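Subject: Re: [ulside-list] Swap shelf, again

On the shelf question, quoting the bit I'm answering so we don't all have to scroll:

> I counted what's on the swap shelf at Ulside and got 636 items, most of
> them mugs. I propose a limit: 2 things per person per month, in or out.
> Also, who keeps leaving the bread machines? Nobody needs a third one.

I'm against the limit. I've lived here 13 years and the shelf has always looked like the inside of a drawer. A cap means somebody has to keep a list, and the last list we kept (the bike room, for those who missed it) ran to four pages and ended with a padlock that none of us could open.

What I would go for is a clear-out in May. The Kowalczyk thrift store takes kitchen stuff if it's boxed and the boxes aren't silly heavy. They won't take mugs with company names on them, so the Valero conference mugs are ours until the sun burns out. I can do one carload in the morning and one around 4 pm.

As for the bread machines, one of them is mine. It made a loaf I could have parked a truck on. The manual is taped inside the lid. The paddle is in the blue tin on the second shelf, next to the candle ends, and please don't throw out the tin.

Paying Reltov to haul the lot is a nonstarter for me. Their quote for the basement was 4,000 and they wanted us to carry everything up to the curb ourselves, at which point I'd like the 4,000.
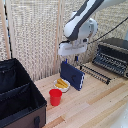

*White arm, blue fingertips, navy object underneath.*

Two small things while I have you:

- The shelf light is on a timer again. Turn the dial past the click or you'll be picking out mugs in the dark.
- Books go on the windowsill side. Somebody put a cookbook in with the extension cords and I only found it by tripping.

If you want a box picked up, write your door number on it and leave it by the mailboxes the night before. No mattresses. I mean it this time.

> Happy to be outvoted on the limit, but not on the bread machines.

Fine, I'll take mine back upstairs.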